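Notebook, bench 2. October, Sunday, late afternoon

Budget sheet has to go in this week so getting it all down before I forget. Spent most of today on the two-arm setup with one eye on what we'd want to buy again and what we wouldn't.

Grippers first. Want a spare pair of fingers per arm, so 4 sets if we count the second station. Kaseline quote 206 a set, delivery 6 weeks. Tarkomel cheaper but no drawing supplied, and I don't fancy measuring bolt holes with calipers again. Lean Kaseline unless somebody objects before the sheet goes.

Second station: arms same as now, no mixing makes. We'd lose a month on the config alone. Gretodell will hold last year's price if the PO is raised before month end. Ask whether that covers the controllers or just the arms, their email is vague and I've read it three times.

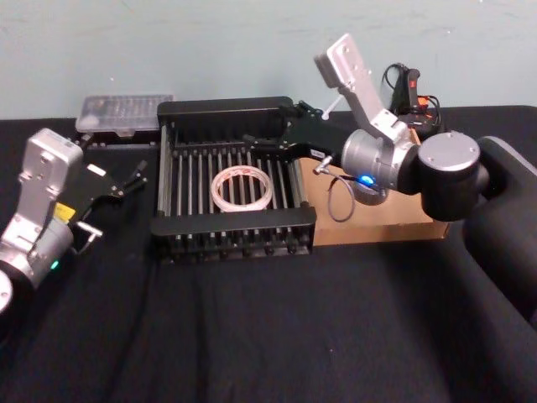 Cables. Put a proper line in for these, not "sundries". Last time it went under sundries and got cut. Need longer leads for both pendants, sleeving, a box of clips, plus a cable tray along the back of the table. Echeverri do the tray in 2 m lengths, one would do, two would be nicer.

Table cloth: keep black. Cheap, does the job for the cameras, shows every bit of lint. Add a lint roller to the stationary order (not joking).

Test objects. Rolls of tape, small boxes, anything from the stores cupboard is fine, no budget needed. Racks are different, would like two more same pattern so that both stations can run the same task. Workshop could make them, if they have the hours. Ask for a price in hours not money, otherwise it comes back silly.

Service contract - Gretodell want 19 per cent of arm price per year. Too much. Do the basic one, keep a spare wrist joint on the shelf and accept some downtime. Need to check that opening up the wrist ourselves doesnt void anything. Warranty booklet is in the grey cabinet, I think, second drawer.

Floor space: second table fits along the same wall only if the shelving moves. Measured twice, got two different answers. Do it again with a steel tape. Also sockets, we are already on an extension and the safety walkround will have words.

Order if money gets cut:
1 spare fingers
2 cables and tray
3 racks
4 second station
5 service contract

To do
- chase Gretodell re controllers
- Tarkomel, ask once more for a drawing
- remeasure wall
- hours from workshop for racks
- find warrenty booklet

Sheet is on the shared drive, budget folder, tab two. Tab one is old, ignore it.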